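I've been using the Ulance 3 as my only tablet for the whole spring, and I keep wanting to tell people about it, so I may as well do it properly. It replaced an older Trarar that I liked a lot and that finally got too slow to open a spreadsheet without a pause. I do most of my reading, note taking and bill paying on a tablet, plus a fair amount of drawing in the evenings, so it gets a real workout!

First, the screen. It's bright, it's sharp, and text looks wonderful on it. I read long articles in bed with the warmth turned up and my eyes don't complain the next morning. Outdoors it holds up pretty well too. On the porch at noon I had to push the brightness all the way, but I could still follow a recipe or a map. There is some glare when you hold it at an angle, and fingerprints show up the second the screen goes dark, so keep a cloth close by.

The thing I noticed most in the first week was how light it is. I can hold it in one hand through a whole TV episode – my old one had me switching hands every few minutes. The edges are rounded just enough that they don't dig into your palm, and the power button sits right where my finger lands.

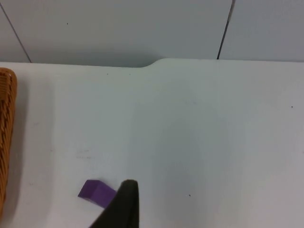

Battery life has been great. On a normal day I get to bedtime with 30 percent left, and that's with music playing in the kitchen while I cook and a couple of video calls. Standby is even better. I left it in a bag over a long weekend and it had barely dropped. Charging could be quicker, I'll admit, and the cable in the box is silly short. I bought a longer one the same day.

Speed is where I expected to be let down at this price, and I wasn't. I usually have 4 apps going, with two of them side by side, and moving between them is smooth. The big drawing files do make it stop and think when I first open them, but once they're up, I can zoom and paint without any lag that bothers me. Games aren't really my thing, though I did get hooked on a marble puzzle for a while and it ran just fine.

Now the pen! It's sold separately, and if you take notes at all you should get it. I tried a cheap one from another maker first and the lines came out wobbly on slow strokes. The Ulance pen is much steadier, it sticks to the side of the tablet with a magnet, and the side button switches to the eraser. Handwriting search works on my awful scrawl most of the time (it reads my sevens as ones, but so does my sister).

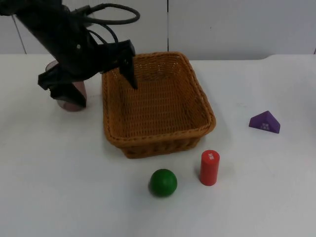 The cameras are better than they need to be. I use the back one for scanning receipts and for quick reference pictures to draw from, and it focuses fast, even up close. Small everyday things make the best practice subjects for me: a basket with a woven rim will teach you more about patience than any drawing course, and a see-through mauve cup is a lovely exercise in soft color, especially up at the rim where it goes a little darker. The screen shows those gentle purples very nicely. The front camera is fine for calls, and it's on the long side of the tablet, so you don't look as if you're staring at something across the room.

Sound is my one real letdown. The speakers get loud enough, but voices are thin and there's hardly any bass. For podcasts I don't mind. For movies I put on headphones, and you'll need wireless ones or an adapter, as there's no headphone jack.

I should mention cases. The official folding cover is good looking and overpriced. I went with one from Kos that costs less, props up at 3 angles and has a loop for the pen. The magnet is strong enough that it hasn't slipped on me yet. I also looked at the Povus keyboard case, which types beautifully but makes the whole thing nearly as heavy as a laptop, and that kind of ruins the fun.

Setup was easy. My notes and photos moved over from the old tablet while I ate lunch, and the only thing I had to do by hand was sign in to my bank again. There were a few apps I didn't ask for, but all of them could be removed. Get the larger storage size if you draw or keep a lot of video – there's no card slot, and I've already filled more than half of mine.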